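Workshop tips: getting a gear onto its shaft, borrowed from robot research

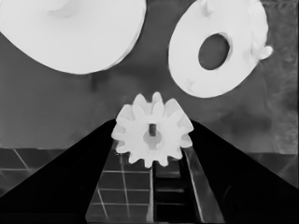

Anyone who has rebuilt a mixer, a pencil sharpener or a garage door opener knows the job. The gear fits the shaft with hardly any play, it goes on crooked, and then it jams. Robots have the same trouble, and the Viltgate project has spent a good while on it in simulation. The group ran 856 simulated insertions with two ways of working and compared them. Much of what they found carries over to the bench.

The first method lined the gear up as exactly as possible and pushed straight down. The second brought the gear close, let it touch the end of the shaft lightly, then moved it in a small spiral until it dropped. Of the 856 runs, 469 went in without a jam, and most of those used the spiral. Straight pushing did well only when the starting position was nearly perfect.

What to take from it at home:

Hold the gear low on its rim, from two opposite sides. A grip on one side lets it tip as soon as it meets the shaft.

Touch before you push. Rest the gear on the end of the shaft with almost no force and feel for the edge of the hole.

Move in small circles. Start near where you think the center is and widen slowly. If you have gone more than 2 mm out, lift off and start over.

Once it drops, stop circling. Press evenly and turn the gear a little back and forth if it has to mesh with a neighbor.

If it sticks, back off. In the simulation, pushing harder on a tilted gear almost never freed it. Lifting it a little and trying again usually did. After 4 tries, take the gear away and look for a burr on the shaft or dirt in the bore.

Keep the other parts out of the way of your hands, but close enough to reach. Lay them out in the order they go on.

A word of caution about the numbers – they come from simulated parts, which have no grease, rust or worn edges. The Viltgate group plans to repeat the runs on a real arm in June. A tight press fit is also a different job. For that, use a proper press or a socket that bears on the hub, and leave the spiral alone.

Next page: freeing a seized set screw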